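Kirer Spielplaner - Handbuch für Vereine
Kapitel 4: Heimspiele an einen anderen Ort verlegen

Dieses Kapitel ist für Vereine, die ein Heimspiel in einem fremden Stadion austragen wollen. Sie brauchen dafür die Rolle "Spielbetrieb". Mit der Rolle "Lesen" sehen Sie das Menü, aber Sie können dort nichts speichern.

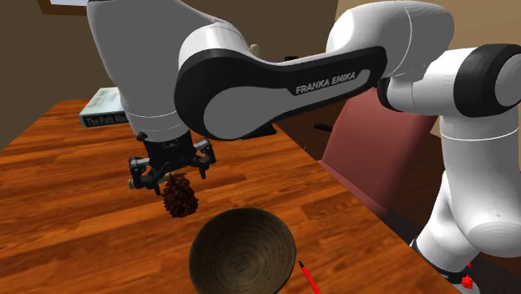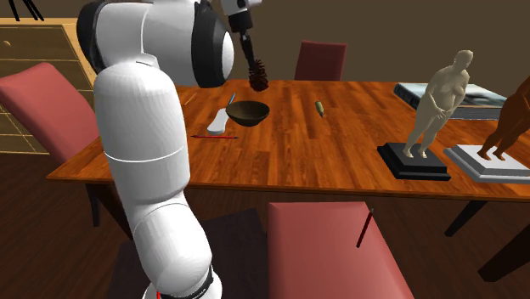
Beide Ansichten: Roboterarm über Holztisch (Computergrafik)

4.1 Ausweichstadion anlegen

1. Öffnen Sie das Menü "Spielorte" und wählen Sie "Neu".
2. Tragen Sie den Namen und die Adresse ein. Für das Stadion in Drenero ist schon ein Eintrag vorhanden, bitte legen Sie keinen zweiten an.
3. Geben Sie die zugelassene Zahl der Plätze ein, zum Beispiel 1.379. Gemeint sind Sitzplätze und Stehplätze zusammen.
4. Tragen Sie bei "Gästebereich" die Plätze für den Gastverein ein.
5. Speichern Sie.

Hinweis: Zahlen werden ohne Punkt eingegeben, also 1379. Das Programm setzt den Punkt nachher selbst.

4.2 Spiel verlegen

1. Suchen Sie das Spiel im Kalender und klicken Sie auf "Verlegen".
2. Wählen Sie den neuen Spielort. Die Anstoßzeit bleibt zunächst gleich - prüfen Sie sie bitte trotzdem.
3. Schreiben Sie eine kurze Begründung. Erlaubt sind höchstens 660 Zeichen.
4. Klicken Sie auf "An Gastverein senden".

Der Gastverein hat nun 20 Tage Zeit für die Antwort. In dieser Zeit steht das Spiel gelb im Kalender. Nach der Zustimmung wird es grün, und die Liga bekommt automatisch eine Nachricht.

Achtung: Eine gesendete Verlegung kann man nicht mehr ändern, nur zurückziehen. Dabei geht auch die Begründung verloren. Kopieren Sie den Text vorher.

4.3 Dauerkarten

Bei mehr als 1.000 Dauerkarten muss der Kartenverkauf vor dem Senden gesperrt werden. Gehen Sie zu "Karten", dann "Sperren", und wählen Sie nur das betroffene Spiel. Die Sperre der ganzen Saison kann nur Sinan Demirtaş vom Kundendienst wieder aufheben.

Letzte Durchsicht des Kapitels: Morena Orlandini, Januar

Diese Website verwendet Cookies. Mit der weiteren Nutzung stimmen Sie dem zu. Einstellungen | Akzeptieren

Verwandte Kapitel
Kapitel 3: Rollen und Rechte
Kapitel 5: Schiedsrichter ansetzen
Kapitel 7: Gästekarten abrechnen
Umstieg von Tivard auf Kirer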